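Getting old candle wax out of a wool rug?

Posted in Home & Cleaning, Platstead Community Help

We had a power cut in November and I managed to knock a pillar candle over on our wool rug. There's a hard patch of red wax near the fringe. Has anyone rescued one of these? I love this rug!

birchlane24
Oh, you can definitely save it! Put a bag of ice on the patch for 20 minutes, then crack the wax and lift off what you can with the back of a spoon. Next lay brown paper over it (plain side down, no printing) and go over it with an iron on low, no steam. The paper drinks up the wax and it's so satisfying to watch. Keep moving to a clean bit of paper. Mine took 2 evenings, but I was being fussy.

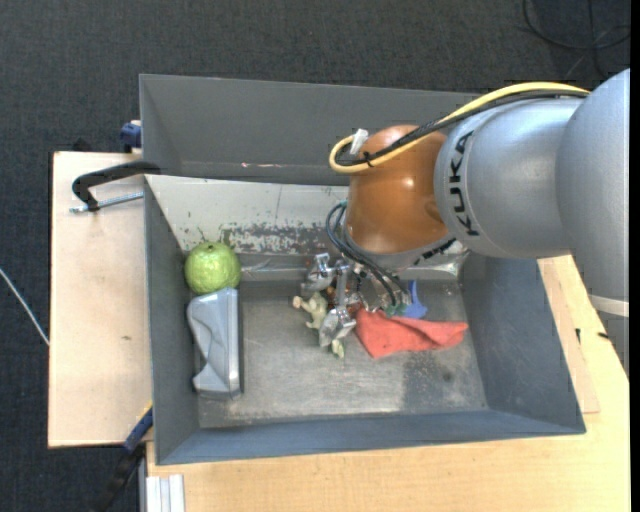
Will the red dye stay in the wool once the wax has gone?

Some of it may. Dab it with a little surgical spirit on a white cloth, working from the outside in, and try it first on a corner that sits under the sofa. Don't rub, as wool felts very easily.

mossandmarl
hairdryer works too, did it on ours in Birholm

tuppenny_rugs
Lovely advice from birchlane24. I'd only add that you should check the back of the rug for a glued-on backing before you iron, as the glue can soften. If yours has one, stick to the ice and the spoon, and go gently near the fringe!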